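3.2 Storage of footwear in shared entrances
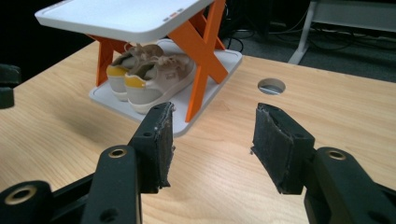 Figure 2. Small two-tier shoe rack with white trays.

The second part of the study looked at how households in the Limton flats use the space just inside the front door. Earlier work on small homes has mostly dealt with kitchens and bedrooms, and the entrance tends to be treated as a passage with no use of its own. Our interviews gave a different picture. Tenants spoke about the entrance more often than any other part of the flat apart from the kitchen, and most of what they said concerned shoes, coats and post.

The flats share a landing between two or three front doors. The tenancy agreement does not allow belongings to be kept on the landing, but the rule had been applied unevenly before August, when new fire notices went up on every floor. After that, shoes that had stood outside had to come indoors. Several tenants said this was the first time they had bought any kind of rack. Others made do with a doormat or a cardboard lid, and one household kept outdoor shoes in the bath overnight and moved them each morning.

Interviews were carried out in the tenants' homes by Yuzhen Guo, mostly on Thursday evenings. Each household was asked where shoes were taken off, where they were kept and who put them away. The answers to the third question were the longest. In homes with school-age children, the adult who left last in the morning usually did the tidying, whatever had been agreed. Tenants living alone rarely described putting shoes away as a task at all.

Floor space was the main limit. The entrance in the older block is 1000 mm wide, and the door opens inwards across most of it. A rack placed behind the door stops it from opening fully, while one on the opposite wall narrows the way through to the bathroom. Tenants in the older block therefore preferred low, shallow racks that could be pushed along with a foot. In the newer block the door opens against a blank wall, and taller furniture was common there – including coat stands and, in one case, a full-sized bookcase.

Height also mattered to older tenants, though for another reason. Two of them kept their everyday pair on a chair to avoid bending, with the rest in a wardrobe. Both had been offered a rack by relatives and had turned it down.

We did not record the price or make of the furniture, and tenants were not asked about income. The comments on cost in Section 3.3 come from unprompted remarks and should be read with that in mind. Wet weather during the later visits may also have made tenants more likely to mention mud and drying.

Contact the Tinelier housing study | © Tinelier | Back to top

This site uses cookies to remember your settings. Accept | Manage cookies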